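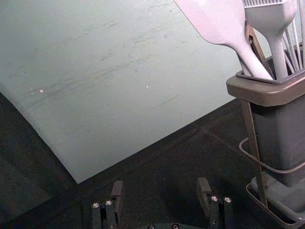
Sheet and utensil holder on a dark tabletop.

Report on the Matter of the Unentered Lantern

The Office of Household Competitions at Stavel is required to report on any irregularity arising in the Winter Lantern Competition. One irregularity arose this year. The following account has been prepared from the register, the adjudicator's notebook and the statement of the household concerned.

The competition is open to any household within the town boundary. Each member draws a design in private and cuts it from a single sheet of coloured paper, working in the same room as the others and on the same evening. Members are to sit so that no design can be seen by another. The completed lanterns are lit together, and the adjudicator, who waits in the hallway until called, awards one ribbon per household. Designs must be registered by February 15 in sealed envelopes, which the Office keeps in the cabinet behind the front counter.

The household in question lives above the old Gondus bakery, on the harbour side of the street. It had entered the competition for 33 years without interruption. The register shows four envelopes in most of those years, then three, and for the past several winters three again. This year the household lodged four. The clerk who received them noted that the fourth was older than the rest, that the flap had yellowed, and that the handwriting was familiar to her from previous registers. She accepted it. The rules do not specify the age of an envelope.

The adjudicator attended on the appointed evening and was given a chair in the hallway and a cup of tea. She recorded the usual sounds: scissors, a radio turned low, a dispute over the good knife. At one point someone in the room asked whether it was cheating to look at a design if the person who drew it was not there to cover it up. There was no reply that she could hear, and the radio was turned up.

When she was called in, the lights had been put out and four lanterns stood on the windowsill. Three were lit. The first showed a ferry with its flags out. The second showed a hare, with one ear repaired in tape. The third was meant to be the clock tower at Istden and was, in the adjudicator's opinion, leaning. The fourth was a plain cylinder of uncut paper with an unlit candle inside it.

The adjudicator asked whose it was. She was told that it was their mother's, that the design was in the envelope, and that they had agreed to cut it for her and had then found, when it came to the evening, that none of them was willing to open it. They had passed it around the table. The youngest had held it up to the lamp, been spoken to sharply, and put it down.

The adjudicator explained that an uncut lantern could not be judged. The household said that it understood this. She explained further that under the rules a registered design remains sealed until its lantern is lit, and that the Office would therefore be obliged to keep the envelope in the cabinet until such time as that occurred. The eldest asked how long the Office was prepared to do so. The adjudicator said she would have to enquire.

She then awarded the ribbon to the hare. This was disputed by the maker of the ferry, at some length, and she has recorded that the dispute appeared to do everyone good. Cake was served. She remained for 2 hours, and has asked that the excess over the permitted visiting time be deducted from her allowance. The Office has declined to do so.

The question of the envelope was considered on February 22, 2023. The Office had before it a letter from the Shirazi Paper Company, which supplies the coloured sheets, confirming that the household had bought four this winter and that the fourth had been chosen with some care and exchanged once for a different green. It also had before it the full register of sealed designs held in the cabinet, which by long practice is emptied every spring. The clerk was asked whether any envelope had previously been retained past that date. She said that one had, and that it was hers, and that she would prefer not to discuss it.

The Office has determined as follows. The fourth lantern is recorded as entered and in progress. No fee is payable on it in future years. The envelope will be kept on the upper shelf, away from the radiator, and will be released to any member of the household on request during counter hours, whether or not the others have been told.

The adjudicator has asked to be assigned to the same address next winter. Her request has been granted, and the household has been advised that she takes milk.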